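Dronton Publishes First Results from Simulated Kitchen Chore Trials

Press Office, June 2018

Dronton today released the results of Undine, its test programme for robots doing ordinary kitchen work. The programme asks how often a machine with a plain two-fingered gripper can finish a household chore without help. On present results, the answer is not often enough for home use.

Undine ran 3,000 attempts in a simulated kitchen, covering 30 chores. These included opening cabinets, wiping worktops, moving dishes and carrying drinks. The control software was supplied by Arancibia. An attempt counted as complete only if every step was finished in order and nothing was dropped or spilled. By that measure, 556 attempts were complete.

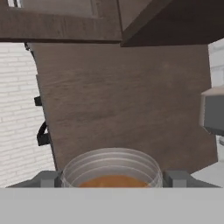
Clear plastic cups remain difficult. The edges are hard for the software to find against a wooden door or a pale wall, and a grip firm enough to hold the cup may squash it. Drinks add a further limit, as the arm must keep the cup level while steering clear of open doors and overhead cupboards. Of the failed attempts, 331 were put down to poor judgement of the rim or side of a container.

Shop-floor chores are to be tested next under the name Mundedance, with shelf filling and returns sorting first. Dronton makes no claim that results in simulation will carry over to a real kitchen. Trials on hardware are planned for January.

The full results tables and scoring rules are available from the Dronton press office on request.

Comments

tealeaf_m: So still quicker to fetch my own drink. Any figures for wiping up afterwards?

Gripworks: Does the simulator model the liquid moving, or only the tilt of the cup? Makes a big difference to the score.

oldbench: Would like to see the shelf filling numbers when they come out.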